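Preserved lemons without waiting a month?

Posted by Jullidska, Jan 20, 2021

Hello all! I've fallen completely in love with preserved lemons after a friend brought me a jar, and I've now eaten the lot (on toast, in rice, straight from the jar with a fork – no shame). I want to make my own, but every recipe says to leave them for four weeks and I have people coming to eat in eight days. Is there a quicker way that still tastes like the real thing? Also, does it matter if the lemons are waxed? I can only get the ordinary supermarket ones here.

3 replies

Nanham
Just buy a jar.

Lakshmi Chettiar
Oh, you're in for a treat, and yes, eight days is plenty if you slice them! Whole lemons take so long because the salt has to work its way through all that peel. Cut them into rounds as thick as a pound coin, flick out the pips, and they'll be soft and lovely in five days or so.

Wax first. Put the lemons in a colander, pour a kettle of hot water over them, then scrub with a brush under the cold tap and dry them well. Unwaxed are nicer, but I've used waxed ones for years and the flavour is still wonderful.

Then it's layers. A sprinkle of salt in the bottom of a clean jar, some slices, more salt, more slices, pressing down as you go so the juice starts to run. I use a tablespoon of salt for every two lemons – sea salt, the plain sort with nothing added.
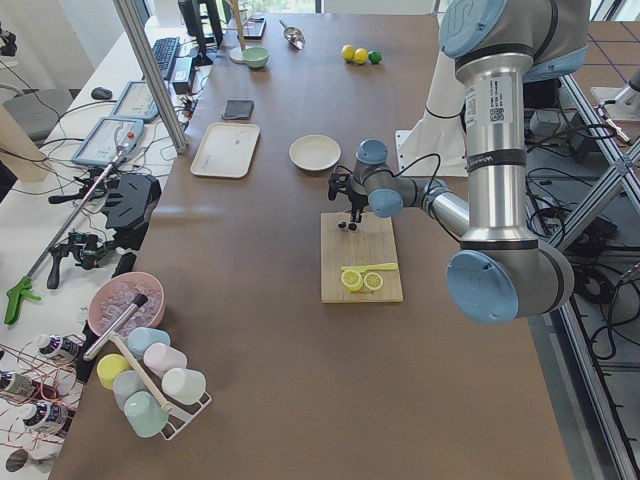
Top up with fresh juice until everything is covered, and be generous, as any bit of peel poking out is where mould gets going. Lid on, leave it on the worktop for a day, turn it over whenever you walk past, then move it to the fridge. Rinse the slices before you cook with them or your dinner will be far too salty (ask my poor sister).

My own favourite is to add a bay leaf and a few coriander seeds. The left-over brine is brilliant in salad dressing, so don't pour it away!

Acharya
Agree with slicing. I'd go a bit further and freeze the slices overnight before salting. It breaks the peel down and they soften faster. Mine were ready on day three, though a touch bitter compared with the slow ones. If your guests are having them in a tagine I doubt they'd notice.

Don't use a jar with a bare metal lid, the salt eats it. Put a bit of baking paper under if that's all you've got.

Jullidska
Thank you both, this is so exciting! Lemons are going in the freezer tonight, half of them anyway, and I'll do the other half Lakshmi's way so I can compare. Does lime work too?

Lakshmi Chettiar
It does! Thin skins, so check them a day sooner.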